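Okard cell, two-arm unit - notebook
May 4, 2026. Written by Magdolna Kelemen, with Imre Boros in the morning.
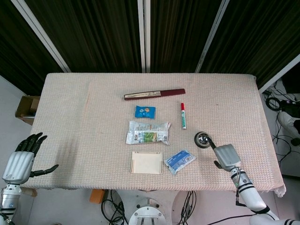
I came in to continue with the right hand, which was dropping flat things last week. Imre had already run the homing on both arms and the left one came to zero without complaint. The right one stopped at the wrist with the same message as before, number 238, and only went through on the second try.

We looked at the wrist connector first. It was not fully pushed in. I took it out, cleaned the pins with the dry brush and put it back until it clicked. After this the homing passed each time we asked for it. I don't want to say it is solved, because the cable on the right arm is also a bit short when the elbow is fully straight, and I think it pulls. I gave it more slack at the lower clip, 28 mm, and marked the old position with pen so that we can go back.

Then finger calibration of the right hand. Procedure as in Deák's sheet, open - close - open, with the hand away from the table. The thumb was reading 68 when fully open and it should be near zero. I re-taught the open position and saved it as a new file, the old one is still in the folder with "old" in the name. Please do not delete it yet.

Grasp tests after lunch, on the pink cloth. The waffle one stays on the table for now. On the bare table the fingertips slide under nothing, they only push the thing away. With the cloth they can press down a little and the edge of a flat object comes up to them. Imre thinks the cloth gives too much help and the results will look better than they are. He may be right. I would keep it until the hand is trusted again and then repeat without.

Notes by object:

Metal disc - right hand, fingertip grip. Force limit lowered to 200 in the Koter panel (the raw value, I still don't know the unit). At the higher setting it shot out sideways.
Marker - standing is easy, lying down not tried.
Clear bag with the green label - difficult. The depth picture has holes where the plastic shines, so the planner goes too low. Needs a fixed height.
Light blue sachet - fine from the short side, bad from the long side.
Dark red case - too long for one hand if we take it at the end. Take it in the middle or use both.
Cream tray - this is the place to put things, not to be picked. Lamo had it in the object list, I removed it.

The left hand was kept open with palm up as its waiting pose. I would like to change this pose, the thumb points to the table and one day it will catch the cloth. Imre will write a new one with the arm further back.

To do:
- order longer wrist cable, same connector
- tidy the black cables on the floor on the right side, I stepped on the coil again
- check bolts on the base ring with the torque key, last check is not written anywhere
- repeat homing from cold start tomorrow before touching anything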